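Search tips... Go
Home | Kitchen | Laundry | Shed | Ask Irina

Sticky drawers, quick fixes

Did all 3 of mine on the weekend, notes before I forget.

Pull the drawer right out. Empty it first (learned that one). Vacuum the runners, then wipe with warm water and a drop of dish soap. Dry properly, damp timber swells and your back where you started.

Wooden runners – rub with a plain white candle. Both sides, good thick coat. Slide in and out a dozen times. Metal ones, dry silicone spray, never cooking oil. Goes gummy by September.

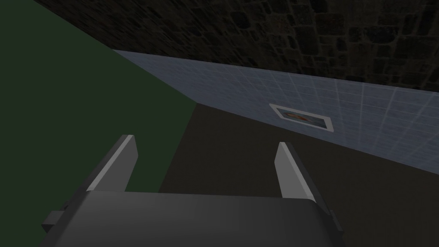

Still rubbing?

Look for the shiny spot, thats where it catches. 200 grit paper, light strokes, wax again. Don't get carried away or it'll rattle.

Loose screw in the runner – toothpick and a dab of wood glue in the hole, snap off flush, leave overnight. Screw back in by hand, no drill.

Smelly drawer: bicarb in a saucer, shut it, 18 hours. Line with leftover wallpaper if you like the colour.

© Irina Dinu, Flosbridge | Contact | Back to top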